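Home arm keeps fumbling a teaspoon. Grip problem or planning problem?

Pirmin Rüegg

Hello all, and thank you in advance to anyone who gets to the end of this, because I do tend to go on.

I have been building a small tabletop arm in the shared workshop at Follby since April. It is a secondhand Lawal arm with a two-finger gripper, and the whole thing is meant to do one modest job, which is to stir a cup of coffee. Pick up the spoon, carry it to the mug, go round a few times, bring it back. My daughter thinks this is the silliest use of a winter she has ever heard of, and she may have a point, but I have learned more from it than from any kit I ever bought.

The carrying and the stirring I can more or less manage. What defeats me is the pickup. With the spoon lying flat on the table the fingers had to come down so low that they scraped, so a kind person at the bench next to mine suggested propping it on something. Ever since, the arm gets it right for a while and then spoils everything by pinching off center. The spoon swivels like a weather vane and the bowl ends up pointing at the wall.
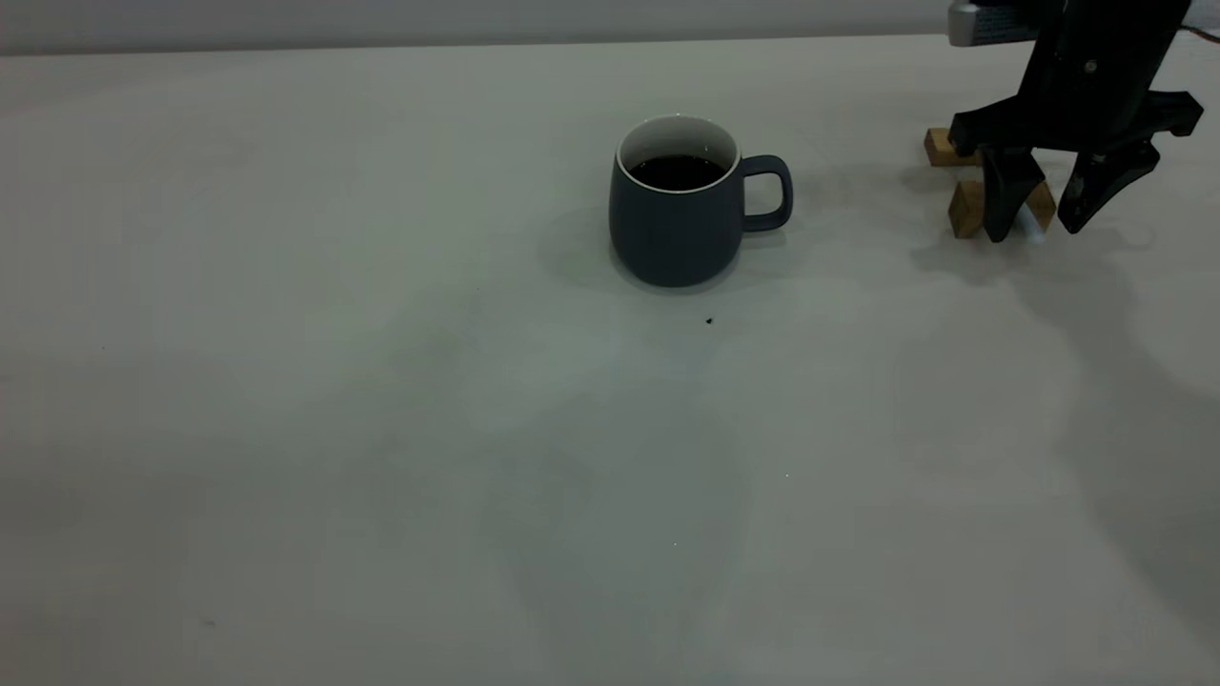
My software is nothing fancy. The controller runs a list of saved positions, and I nudge each one by hand until it looks right and then save it again. The mug has its own position, well over to the left of the gripper, and I leave a good stretch of bare table between them so the arm has room to swing. The two little wooden blocks are the spoon rest, with the fingers down over the nearer one. I drop straight down, close, wait 500 milliseconds, and lift. Closing force is at 90 on the controller's scale, which I chose because it was what the previous owner had written on a piece of tape.

So is it my grip that is wrong, or my positions, or should I give up on saved positions altogether and fit a camera so the arm can find the spoon for itself? I would love to avoid the last one if I can. I am a retired piano tuner and my patience for wiring is better than my patience for programming.

I can post the position list if anybody wants it — it's only 109 lines, and a good many of those are notes to myself.

Gunhild Grímsdóttir

Pirmin, what a lovely project, and please tell your daughter that mine spent two years watching me teach an arm to water a fern.

I don't think you need a camera yet. A camera is wonderful when things move around, but your blocks and your mug can stay wherever you put them, and if you add vision now you will be chasing two sets of problems at once. I'd work on the rest and the approach first, in this order, and test after each change so you know which one helped.

1. Fix the blocks down. A dab of removable putty under each is plenty. Loose blocks creep a little whenever a finger brushes them, and after a dozen tries your saved position belongs to a spot where the spoon used to be. Mark the table with pencil too, so you can put everything back after someone borrows the bench (someone always borrows the bench).

2. Lay the spoon the same way every time, bowl on the far block and handle running across the near one, with a bit of handle sticking out past the end. I like to cut a shallow notch in the wood for the handle, just deep enough that it settles in and won't roll. If it lies at a slant, as it may well do, that's perfectly fine so long as it is always the same slant.
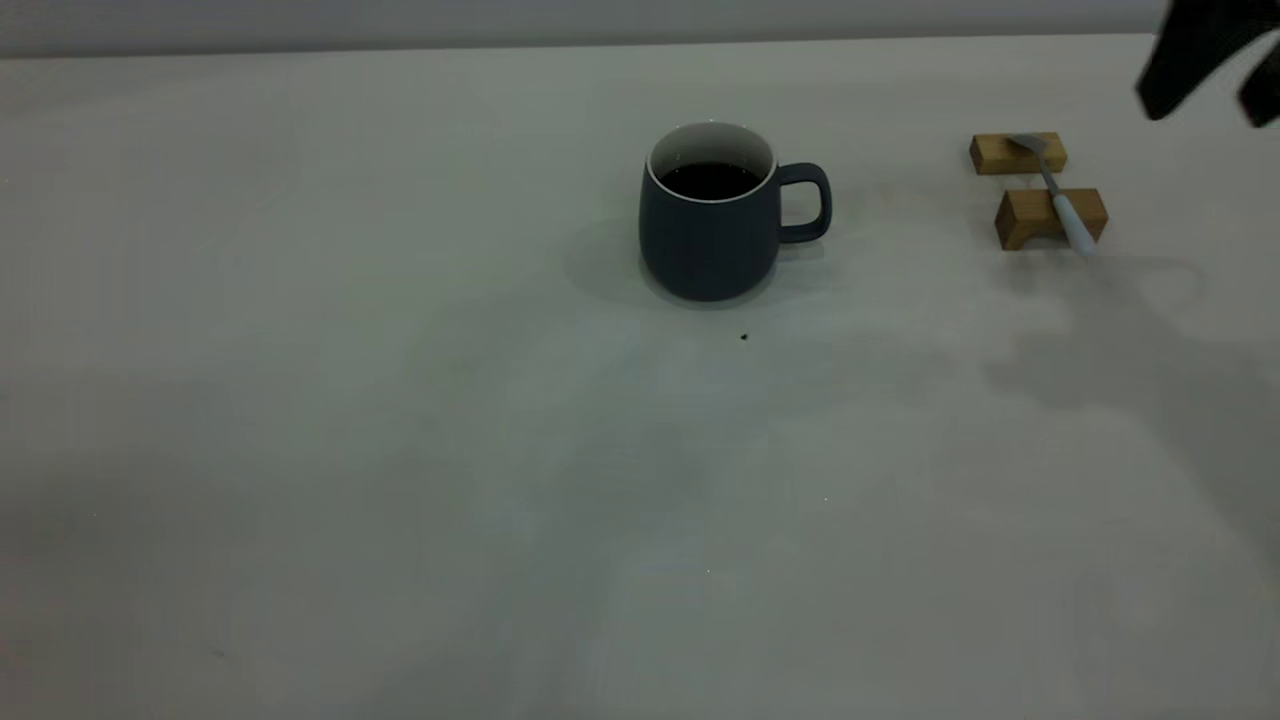
3. Turn the wrist to match the handle. This is where I would put my money. If the fingers close square to the table edge while the handle runs diagonally, each finger touches only at a corner, and those two corners make a very nice pivot. Rotate the gripper until the finger pads sit parallel to the handle and your weather vane should calm down quite a bit.

4. Bring the force down. I know it feels wrong when things are slipping, but a hard squeeze on a smooth handle just shoots it sideways. Start low and come up until it holds. Stick a scrap of rubber glove on each pad while you're at it.

5. Add a waiting position directly above the spoon and come down slowly from there. Coming in on a slant from wherever the arm was last will bump the handle sooner or later.

6. Lift a tiny amount, stop, and look. If the spoon has turned in the fingers you can open, let it settle back on the blocks, and try again, long before there's coffee involved. Speaking of which, I'd practice with an empty mug, or at least one that isn't full nearly to the top! Stirring pushes the liquid up the sides and I have lost a keyboard that way.

Once all of that behaves, then by all means play with a camera for fun. And do post the list. I'd enjoy reading the notes to yourself as much as the positions.

trirkgate_tim

get the Cukerix gripper, the soft pad one. fixed it for me. mine was picking up pens not spoons but same idea

Comments

Pirmin Rüegg: Gunhild, thank you so much. I turned the wrist last night as you said and had the best run so far — the handle hardly twisted at all. The putty is on order and the tape with the old force number is in the bin. The list will follow when I have tidied up my language in it.

marlow_bench: Seconding the rubber glove. The wrinkly kind for washing dishes works better than the thin ones.

old_solder: How do you get the spoon back on the rest afterward? Mine could pick up all day long but putting down was a different animal.

Gunhild Grímsdóttir: Same waiting position, old_solder, but open the fingers very slowly and only when the handle is already touching the wood. A wider notch helps there too. Start a new thread if you're stuck, I have opinions about notches.

Contact us | Copyright 2021 Trirkgate Makers Help | Back to top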